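Drerurville bench notes, Monday
Hand-held grippers, Weldu pair, unit 4 and its partner

Carried over from last entry: unit 4 closing off-centre and the pose trace in Estia drifting in yaw whenever the trigger is held. I had treated these as one fault. They are separate.

Jaw first. Opened the housing and moved the linkage by hand. Left side free, right side notchy over the last part of travel. Pulled the right pivot pin and found a burr on the shoulder, with grey paste packed behind it (old grease plus pad dust). Dressed the shoulder with 2000 grit, cleaned both bores, regreased sparingly. The old grease was put on far too thick. A smear on the pin is enough, and none on the return spring.

Pads. Textured black face on both halves still has its edges. Interval is 2000 closures and the counter read 458 when I opened the unit, so the Peltmont replacements stay in the drawer. Wiped with isopropyl on lint-free cloth, left to flash off before refitting. Check that the two halves meet flush in the notch before tightening; the screws pull the pad outward on the final quarter turn. Tighten alternately, hold the jaw closed while doing it.

Reassembly order, as I got it wrong the first time:
spring, right link, left link, pins, pads, cable, shell.
If the cable goes in after the shell is seated it gets pinched at the side grille. Slack goes forward of the trigger.

Marker cube. The yaw drift was the mount. Bracket screw had backed out and the cube could be rocked with a fingertip. Trigger load flexes the shell slightly and the loose bracket turned that into rotation at the cube. Cleaned the thread, low-strength threadlocker, nipped up. Do not use the high-strength stuff, the insert will spin in the plastic before the screw lets go. Marker faces wiped dry only. Solvent lifts the black.

After moving the cube the stored offset is invalid. Re-ran the offset routine in Estia: jaws closed, tip held in the cone, housing swung slowly through all attitudes that keep a marker face in view. First attempt rejected, swung too fast. Second accepted. Residual is back in line with the partner unit. Saved under a new file name and left the old offset in place for the recordings made before today.

Static checks done at the bench: travel full and even, no rattle, trigger return clean, trace flat in yaw with trigger held and released. Bench checks do not say much about how the pair behaves at arm's length, under the tube lights with the windows down one side, so both units need time in hand on the main floor. Things to watch there: marker dropout when the cube is tilted toward the glass, jaw centring on thin stock, and whether the bracket screw holds its witness mark (white paint, one line across head and bracket).

Still open:
- partner unit has not had its pivots out, same grease suspected
- spare bracket screws to order, length to be measured off the old one
- housekeeping sheet still gives the May pad interval, needs correcting
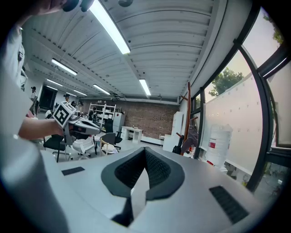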